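Werkstattbuch, Studio Curach
Dezember, Dienstag
Eintrag: hl

Klavieraufnahmen Uvness: Rauschen, Stimmung, Exportkette

Fortsetzung vom letzten Eintrag. Stand heute früh: 14 Stücke editiert, zwei offen. Offen sind »Astirberg« (Pedalgeräusche in der Reprise) und der kurze Walzer ohne Titel, im Projekt weiterhin als Cárdenas 2 geführt. Bitte den Arbeitstitel vorerst stehen lassen, die Cue-Liste hängt daran.

1. Pedalgeräusche »Astirberg«

Takt 54 bis zum Schluss noch einmal mit Kopfhörer abgehört. Das Klopfen beim Loslassen des rechten Pedals liegt fast vollständig unter 120 Hz und ist auf dem Hauptpaar kaum vorhanden. Hörbar wird es durch das Stützpaar an den Dämpfern, das in der Mischung mit -9 dB steht. Erster Versuch: Hochpass 80 Hz, 12 dB/Okt. auf das Stützpaar. Klopfen leiser, die tiefe Lage wird aber dünn, sobald die linke Hand unter das große C geht. Verworfen.

Zweiter Versuch: Stützpaar per Automation um 4 dB zurück, jeweils 30 ms vor dem Pedalwechsel, Rampe zurück über 200 ms. Mühsam, klingt aber sauber. In der Reprise sind es 31 Wechsel. Bis zum Mittag war die erste Hälfte gesetzt, Rest am Nachmittag. Das Spektralwerkzeug nur an zwei Stellen benutzt, wo das Klopfen in eine Pause fällt.

Merken für die nächste Sitzung: Filz an der Pedalstange prüfen lassen, bevor mikrofoniert wird.

2. Stimmung

Der Flügel stand am zweiten Aufnahmetag nach der Pause auf a' = 441,3 Hz, am Morgen auf 442,0. Bei Einzelstücken irrelevant, bei Schnitten zwischen Vormittags- und Nachmittagstakes hörbar, vor allem im Diskant. Betroffen ist nur »Uvness II«, dort liegt der Schnitt auf einer Generalpause mit ausklingendem Akkord. Kreuzblende auf 15 ms verkürzt und den Ausklang komplett aus Take 6 genommen. Keine Tonhöhenkorrektur, die Artefakte im Ausklang sind schlimmer als die Differenz.

Die Unisono-Verstimmung auf fis''' ist in allen Takes des zweiten Tages drin. Bleibt so.

3. Pegel und Fassungen

Für die Albumfassung -16 LUFS integriert, True Peak maximal -1 dB. Die Walzerfassung für die Eiskunstlaufkür separat: dort wird eine feste Länge verlangt, dazu ein eindeutiger Einsatz. Einsatz liegt jetzt bei 0:00,5, kein Fade-in. Die Hallenanlage ist mono und im Bass unkontrolliert, deshalb Monosumme geprüft. Das Hauptpaar (AB, 40 cm) verliert in Mono die Lage um 430 Hz merklich. Für diese Fassung daher Stützpaar auf -5 dB und Hauptpaar auf 60 % Basisbreite. Zum Vergleich gegen die alte Kürfassung gehört: Anschlag deutlicher, Raum deutlich kleiner, für den Zweck richtig.

Die Fernsehfassungen (30 und 60 Sekunden) bekommen getrennte Enden. Beim 60er funktioniert der Schnitt von Takt 22 auf 54, beim 30er noch keine Lösung, die Modulation fehlt dann. Eventuell Schlussakkord aus »Astirberg« transponiert nachspielen lassen.

4. Exportkette

Beim Sammelexport wieder Aussetzer, diesmal in drei Dateien, je ein Loch von 5 bis 11 ms. Die Quelldateien sind in Ordnung, Prüfsummen stimmen mit der Sicherung überein. Der Fehler entsteht also beim Rendern oder beim Schreiben. Export in Echtzeit: kein Aussetzer. Export offline mit Ziel Netzlaufwerk: Aussetzer. Offline mit Ziel lokale Platte: in zwei Durchläufen keiner.
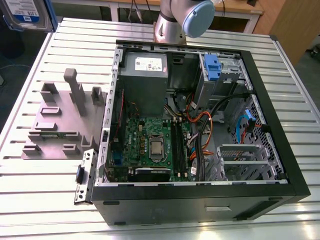
Vorläufige Regel daher: immer lokal rendern, danach kopieren, danach Prüfsumme auf beiden Seiten. Nulltest gegen den Echtzeitexport bei »Uvness II« ergibt Stille bis auf das Dither. Dither nur einmal, beim Schritt auf 16 Bit, die 24-Bit-Fassungen bleiben ohne. In der alten Vorlage war es doppelt eingetragen, korrigiert und als Curach_Export_neu abgelegt. Die alte Vorlage bitte nicht mehr verwenden.

Dateinamen ohne Akzente, also »Cardenas« statt »Cárdenas«. Der Lieferserver hat beim letzten Mal das á zerlegt und die Datei doppelt geführt. In den Metadaten bleibt die richtige Schreibweise.

5. Offen

- 30-Sekunden-Fassung, Schluss
- Titel des Walzers
- ISRC für die Kürfassung, eigene Nummer nötig, da andere Länge und Mischung
- Reihenfolge Seite B, »Uvness II« und »Astirberg« stehen in derselben Tonart hintereinander
- Echtzeitexport der Albumfassung als Referenz archivieren

17:40 Automation »Astirberg« fertig, Takt 61 noch einmal nachgezogen. Mischung als v7 gesichert.

Diese Seite verwendet Cookies, um Ihre Anmeldung zu speichern. Einstellungen | Einverstanden

Letzte Einträge
Mikrofonabstände am Flügel, Messreihe 2
Kürmusik: Längen und Lieferformate
Cárdenas, Take-Liste und Schnittplan
Brummschleife Regieraum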